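Abro hilo sobre traducir manuales de electrodomésticos, un género literario con tiradas que ya quisiera cualquier premio Planeta y sin un solo lector conocido.

Llevo media vida en esto. Si alguna vez has leído "no sumerja la base en agua", es posible que fuera mía. De nada.

El encargo que me tiene aquí es el de la Womby, una olla programable que cocina, tritura, amasa y, según el original, "acompaña a la familia". He preguntado adónde. Sigo sin respuesta.

El manual tiene 431 páginas. Para una olla. La garantía ocupa más que las recetas y las recetas son casi todas de arroz.

El original, además, no es el original. Alguien lo escribió en un idioma que no me han querido decir, otro alguien lo pasó al inglés en un descuido y a mí me llega eso. Traduzco como quien restaura una fotocopia.

Muestra: "Please to not surprise the lid". Un rato largo con esa frase. Entiendo que la tapa tiene presión y que hay que abrirla despacio, pero me quedo con la duda de si la tapa es simplemente nerviosa.

He puesto "abra la tapa con precaución". Se pierde todo. Así es este oficio.

Capítulo de seguridad. Quien haya leído unos cuantos sabe que cada advertencia tiene un muerto detrás, o por lo menos un juicio. "No utilice el aparato como asiento." Señora, señor, quien fuera: le recordamos en veintidós idiomas.

(Los veintidós idiomas los pone la agencia en la propuesta comercial. Que yo sepa, en nómina somos dos y el otro hace portugués.)

La agencia se llama Trandik y tiene una plataforma propia donde hay que traducir frase por frase, cada una en su casilla, sin ver ni la anterior ni la siguiente. Te sale "Gírelo" y tú verás. ¿El mando? ¿El niño? ¿El dinero?

Se pueden mandar consultas al cliente desde un botoncito. Las consultas van a una cola. La cola, sospecho, va al mar.

Pregunté si "handle" era asa o mango. Contestaron "yes".

Luego está el tema del usted. El usted de los manuales es un usted sin persona dentro. No le habla a mi suegra, que por cierto es la única usted que me queda. Le habla a un ser que desembala, comprueba y conserva las instrucciones para futuras consultas.

Prorier, que hacía planchas cuando yo empecé, quiso una vez pasarse al tuteo. "¡Hola! Soy tu nueva plancha." Todo el manual en primera persona, la plancha contándote sus cosas. "Cuando me caliento, no me toques."

Lo entregué con fecha 7/7/20 y lo retiraron en cuanto alguien de la central lo leyó en voz alta. Guardo una copia en papel. Es lo mejor que he escrito.

Volvimos al usted. Y al infinitivo, el gran refugio: "Retirar el precinto. Introducir el depósito." No manda nadie, no obedece nadie, el depósito entra solo.

Aprovecho para denunciar el verbo "presionar". En castellano los botones se pulsan y se presiona a los diputados. Llevo la batalla perdida desde el primer microondas.

También "remover". Si un manual te dice que remuevas la tapa, no busques la cuchara: quiere que la quites. Hay gente por ahí dándole vueltas a una tapa por culpa de un colega mío que tenía prisa.

El glosario obligatorio del cliente merece hilo aparte. Más de 1.000 términos, y "cuchilla" aparece con seis traducciones aprobadas, una de ellas "hoja amable". La usé una vez, por si alguien revisaba. Salió impresa.

Batidora Ansari, modelo de vaso, apartado de limpieza. Quien la tenga, que mire. "Enjuague la hoja amable bajo el grifo."

Lo que más me gusta son las tablas de resolución de problemas. Columna izquierda: "El aparato no funciona". Columna derecha: "Compruebe que está enchufado". Una colección de humillaciones, con su filete en gris.

Y abajo del todo, si nada sirve: "Póngase en contacto con su distribuidor". Es el "vivieron felices" del género. Lo he escrito tantas veces que lo tecleo con una mano.

Tarifa por palabra, para los curiosos: lo que cuesta un chicle, si el chicle es compartido. Las repeticiones se pagan a menos, de modo que "Advertencia" la cobré bien la primera vez y luego la vengo regalando.

Por eso, cuando me dicen que los manuales son muy repetitivos, contesto que sí, que lo noto sobre todo a final de mes.

Voy por el capítulo de pan. La Womby "fermenta con sentimiento". Creo que quería decir sensor. O no, a estas alturas le concedo el sentimiento.

Descanso.
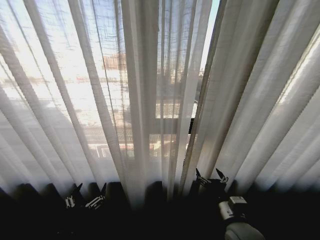
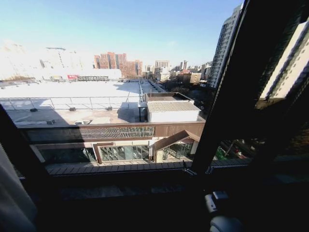
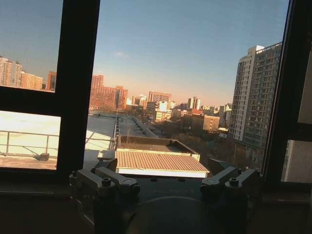
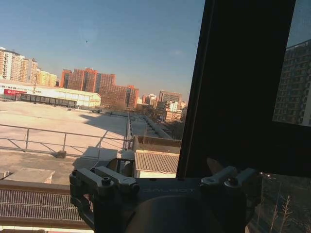
Me escriben por privado que todo esto está muy bien, pero que en la Ansari la hoja amable tiene su gracia hasta que llegas al apartado de piezas de recambio, donde la misma pieza se llama aspa, y que así no hay manera de pedir una nueva por teléfono.

Tiene razón. Los recambios no los hice yo, los hizo la memoria de traducción, que es donde van a vivir nuestros errores cuando ya hemos cobrado.

Pide "aspa". Si te ponen pegas, di "conjunto de corte inferior", que es como figuraba en la caja la última vez que miré.

Y vuelvo al pan, que me queda entero el apartado de la corteza y me piden distinguir entre "dorado", "tostado" y "convencido".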